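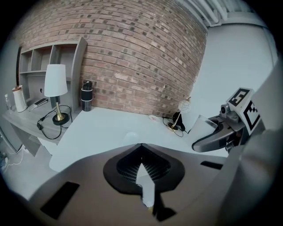

About Hudberg

Hudberg helps small companies buy robots, and fairly often helps them not buy robots. We charge the same either way, a source of some grief to our accountant and a comfort to nearly everyone else.

The company was started by Abundio Ochoa after a long stretch of running purchasing for a packaging plant. In that job he signed for two palletizing arms in the same budget year. One of them paid for itself. The other spent its first winter under a tarp while three departments argued over who was supposed to have ordered the floor anchors. He kept the paperwork from both, and we still hand copies to new staff on their first morning.

What we do

We plan and budget for automation equipment: arms, grippers, conveyors, carts, vision systems, and the guarding, wiring and training that never seem to make it onto the first quote. Our clients are mostly shops with fewer than 500 employees. Plenty of them have never owned anything that moves by itself, unless you count the loading dock door.

A typical job begins with a visit. We watch the work, talk to the people who do it, and ask to see the last few quotes you received. Then we write a plan that says what to buy, in what order, what it will cost to run, and which items can wait until next year. The plan is written in plain English. If you find the word "synergy" in it, please call the office.

We don't sell equipment and we don't take commissions. Vendors do send us calendars.

How we budget

Every plan we write has a line for the machine and a second, usually longer, list for everything around the machine. Spare fingers and pads for the gripper. Cables, then longer cables. Somewhere to put the controller. Hours for the person who will look after it, including the hours when that person is on vacation.

We also budget for the trial. Before a client commits to a full cell, we like to see the job tried at small scale, on an ordinary table, with hand tools and borrowed time if need be. It's a cheap way to learn that your parts are slippery. Learning the same thing after installation costs more and involves a meeting.

Our review checklist has 300 items on it. It used to be longer, but Abundio went through it one October with a red pen and took out everything that began with "consider."

Our tools

Stasiv is our costing workbook. It began as a spreadsheet and, despite several attempts to improve it, remains a spreadsheet. It tracks purchase price, installation, upkeep and downtime over 7 years, and it turns a cell orange when a number looks too cheerful.

Iltix is the short version, a one-day review of a quote you already have in hand. You send us the quote, and we send back a marked-up copy with our questions for the vendor. Most people come to us this way, often at 4:30 in the afternoon with a discount expiring at 5:00. The discount generally survives the night.

Conow is our planning course for managers and shop leads. It runs for two days, with homework. Participants bring a real project and leave with a budget they can defend in front of somebody who controls money and dislikes surprises.

Who we are

We're a small office of former buyers, maintenance techs and controls people. Between us we have bought some very good equipment and a certain amount of the other kind. We'll tell you about both if you ask, and sometimes if you don't.

Working with us

The first call is free and lasts as long as it needs to. Have a rough idea of the job you want automated, how often it's done, and what you've been told it will cost. A floor plan is welcome, even the one drawn on the back of a delivery slip. If you already own a robot that isn't earning its keep, we take those calls too, and we don't ask whose idea it was until the second visit.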